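4.2 Containers and how they divide space

The interviews in Section 4.1 left us with a puzzle we were very happy to have. Packers at the Catterall site kept telling us that the carton was "the easy one," yet in the timing sheets it was the carton that gave them the most trouble. To get at this we went back to the containers themselves, and we think the humble box and crate deserve far more attention than the packing literature has given them!

Most earlier work treats a container as a volume. You know how much it holds, you know the size of the things going in, and the question is how tightly the two can be matched. That is a fine way to plan a truck. It says very little about what a person does at a table, where the inside of a container is a place with corners, walls and a floor, and where some of those features help and some get in the way. We therefore sorted the containers in our set by how much of the placing decision they make for the packer. Open containers make none of it. Divided containers make a good deal of it, and they do so before the first item has been picked up.

The two ends of this range are easy to see side by side (Figure 3). A corrugated carton has four plain walls and one shared floor, so anything put into it can slide, lean or settle against anything else. A crate with a fixed grid has a floor too, but the bars break it up into cells, and each cell asks for one thing. 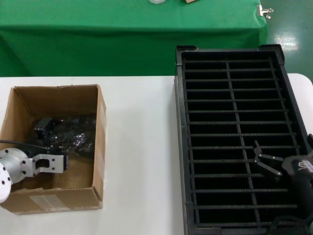
Figure 3. Open carton (left) and divided black crate (right) on the white worktable. The carton holds a crumpled black plastic bag with a small black object partly on top of it.

The crate's grid is worth a closer look. One long divider runs down the middle and a series of crossbars meets it, giving two columns of slots. Packers read this layout instantly. Of the 11 people we watched, all but two filled a column from the far end toward themselves, and they did it without being asked and mostly without talking about it. Natalie Crabtree, who coded the sessions, called this "reading down the page," and we have kept her name for it. The divider acts as a margin and the crossbars as lines.

Cartons brought out nothing so regular. Soft goods were the most interesting case. A plastic bag has no fixed footprint; it spreads into whatever room it is given and holds folds that hide the floor beneath. Once a bag is down, a small hard item placed on it has no flat surface to rest on. Our packers dealt with this in lovely and varied ways. Some pressed the bag flat with the palm first. Others pushed it into a corner and used the bare floor beside it, which we coded as "clearing a shelf." Roland Pearce noticed that people who cleared a shelf early went on to make fewer second touches, meaning moments when an item already placed was moved again.

Across the full set of 705 placements, second touches were heavily bunched in the open containers. We logged 200 of them in total, and only a small share came from crates. The crate cases had nearly all the same cause: an item a little too long for its slot, laid across a crossbar and then turned. In the cartons the causes were mixed, and we return to them in Section 5.

Color and depth matter as well, though we had not planned to study them. A dark item in a dark cell is hard to find again, and several packers tilted their heads or leaned over the crate to check whether a slot was taken. Iraís Meléndez has suggested lining the cells with light card. We tried this in an informal round at Hokley and the leaning dropped off quickly, which delighted everyone, but the round was too short to report as a result.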